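07/11/2022

Up before the alarm, which I resent, and in at Stockdale by half past six because Haris wanted someone on the bench who remembers how the old boards come apart. That would be me. I have been promoted to memory.

The arm from Erkex has been on bench two since spring and today was the first day I was told to leave it alone and do other work nearby. It is harder than it sounds. I sat with a stack of return slips and a cup of coffee and listened to it go whirr, stop, whirr, stop, like somebody parking a very small car. Every time it stopped I looked up. Ghazala says I'm like her mother with the dishwasher, opening it in the middle to check that it's still washing.

The job this month is the server boards from the Polau contract. We have 459 of them on the shelf. Get the processors out, test what's worth testing, send the rest down the line for metals. I used to do 36 in a shift if nobody talked to me, and Győző used to do 50 and talk the whole time, and then his thumbs went. His thumbs are the reason I can't be properly angry at the thing. He had the left one operated on in the summer and he still opens jars with a towel. Management did not buy an arm for the sake of Győző's thumbs, but they mention them a lot in meetings.

What I didn't expect is how much of my day is now laying things out. The board has to sit the way the program likes it. The trays have to be where the trays were yesterday. I spent ten minutes this morning nudging a white tray over by the width of a pencil while Sidra read numbers at me off the laptop. Left. Left. No, back. Twenty-two years I have been putting trays down on benches and I never got one wrong before. 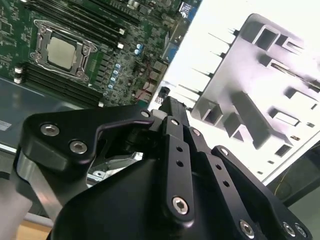 Bench two from the gripper's side. Processor still in its socket, tray to the right.

Sidra sent me that one over lunch so I'd have it for the training binder, which I am also writing, apparently. She wants "what your hands know" written down in steps. I got as far as the retention lever. You push down a little and out a little and then you let it up slowly, and how much is a little? I wrote "a little." She wrote back asking for a number. I went and did four of them with my eyes closed to find out and I still don't have a number, but Serena from the front office walked past and now she thinks I've found religion.

Long talk with Haris after lunch, or he talked. Third shift goes away after New Year. Nobody is being let go, he said, and then he said it again, and the second time made me like it less. The people on thirds move to sorting or to days. Days means Ghazala loses the night differential, and she has built a whole life around sleeping while her kids are at school. She took it quietly. She went and cleaned the label printer, which didn't need it, for most of an hour.

I get a new title, "cell lead," and no new money until it's been "looked at." I asked who was looking. He said Sadetti, the consultants, and that there's a review later in November. There was 4000 in the budget for refreshing the break room, and that's gone to a second light for the bench, so the arm will be able to see beautifully and we will go on sitting in those chairs.

Fair is fair, though. My neck doesn't hurt tonight. I noticed it in the car and sat there moving my head around at a red light like an owl until the man behind me honked. By this time on a normal board day I'd be on the heating pad with the TV up loud. I don't know how to put that in the review. Job is worse, neck is better – please advise.

Győző came by at the end of the day to pick up his locker things and stood watching bench two with his arms folded. He didn't say anything for a good while, and then he said it holds the board wrong. I told him it doesn't hold the board, I put the board there. "Then you put it wrong," he said, and went to find his mug.

Must call the dentist. Must ask Sidra whether "a little" can be a range. Ghazala wants a ride tomorrow and I said yes, so that's another early one. Out of coffee at home, too.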